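Casa cheia no dia aberto da Sultau, com robôs à mesa e café para todos

Foi com as portas escancaradas e um cheirinho a café acabado de fazer que a Sultau recebeu, no sábado, quem quis conhecer por dentro a oficina onde se trabalha em automação para cozinhas, cantinas e pequenas linhas de embalagem. Ao fim da tarde, o contador da entrada marcava 398 visitantes, um número que apanhou de surpresa a própria casa, habituada a dias abertos bem mais sossegados, daqueles em que se conhece toda a gente pelo nome e ainda sobra bolo.

A manhã começou devagar, com famílias a chegar aos bocadinhos, muitas delas a pé, e com uma fila simpática junto à mesa das inscrições para as visitas guiadas. Os grupos saíam de meia em meia hora e passavam primeiro pela sala de montagem, onde estavam abertos dois braços articulados da Trukora, com os cabos à mostra e as tampas pousadas ao lado, para que se percebesse o que costuma andar escondido. Os mais novos quiseram logo saber se aquilo doía ao robô (foi a pergunta da manhã, repetida em quase todos os grupos) e os mais velhos demoraram-se a perguntar por preços, garantias e peças de substituição, assuntos sobre os quais a equipa foi respondendo com uma paciência admirável.

Seguiu-se a sala do Hika, o programa que a Sultau tem vindo a preparar para ensinar pinças robóticas a lidar com objetos do dia a dia em cima de uma mesa vulgar. É trabalho miudinho e demorado. Em vez de se programar cada movimento, há uma pessoa que leva na mão uma ferramenta com dois dedos e uma câmara, faz a tarefa como a faria em casa, pega, pousa, afasta, volta atrás, e tudo isso fica gravado para mais tarde servir de lição à máquina. Até ao dia da visita estavam guardadas 2 861 gravações, número escrito a giz num quadro à porta da sala e que as crianças, claro está, pediram para atualizar sempre que uma delas experimentava.

E experimentaram bastante! A bancada esteve ocupada praticamente todo o dia, com turnos curtos para que ninguém ficasse de fora, e houve quem voltasse para o fim da fila duas e três vezes. A tarefa mais pedida era a de arrumar a loiça do pequeno-almoço, que parece coisa simples até se ter de a fazer só com dois dedos rijos e sem poder ajudar com a outra mão. Viram-se colheres a escorregar e guardanapos teimosos, e também umas quantas salvas de palmas muito merecidas. Para quem preferia apenas assistir, havia cadeiras à volta e um ecrã na parede com aquilo que a ferramenta ia registando.

Depois do almoço, que foi servido no pátio e se prolongou mais do que o programa previa, foi a vez da Tsakiris, parceira da Sultau na parte das cantinas, mostrar uma pequena linha de tabuleiros já em funcionamento. Ali o braço trabalha sozinho, dentro de uma vedação transparente, e na demonstração das três da tarde encheu 57 tabuleiros sem que fosse preciso parar a linha. Na segunda demonstração, já perto das cinco, houve uma paragem por causa de uma tampa mal encaixada, coisa resolvida em poucos minutos e que acabou por animar a conversa, pois vários visitantes quiseram perceber como é que a máquina dá pelo erro e a quem compete pô-la outra vez a andar. 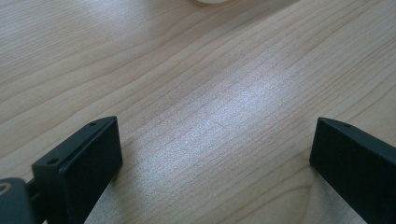
Nas palavras de uma visitante, o que mais a impressionou foi descobrir que há tanta mão de gente por trás de um robô, e confessou que vinha à espera de ver máquinas a fazer tudo sozinhas e saiu com vontade de que o filho, que anda no nono ano, fosse ali passar uns dias no verão. Disse também que gostava de ter ouvido falar um pouco mais sobre o que acontece aos postos de trabalho nas cantinas, tema que, na opinião dela, merecia uma conversa só para si.

O reparo não caiu em saco roto. Já na despedida, a Sultau adiantou que está a pensar numa sessão de fim de tarde dedicada precisamente a essa questão, com pessoas que trabalham em cozinhas escolares e com a Tsakiris à mesma mesa, ainda sem dia marcado mas com maio no horizonte. As escolas que queiram trazer turmas à sala do Hika podem desde já deixar o contacto na receção, de manhã ou de tarde, sendo que cada grupo não deve passar dos vinte alunos e tem de vir acompanhado por dois professores. As visitas são gratuitas e duram cerca de hora e meia, com uma pausa para o lanche pelo meio.

Quem esteve no sábado e deixou por lá um casaco azul de criança, um guarda-chuva ou uma caixa de óculos (foram estas as três coisas encontradas na arrumação) pode passar a levantá-los durante a semana, à hora de expediente. O quadro de giz continua à porta da sala, já com a conta nova.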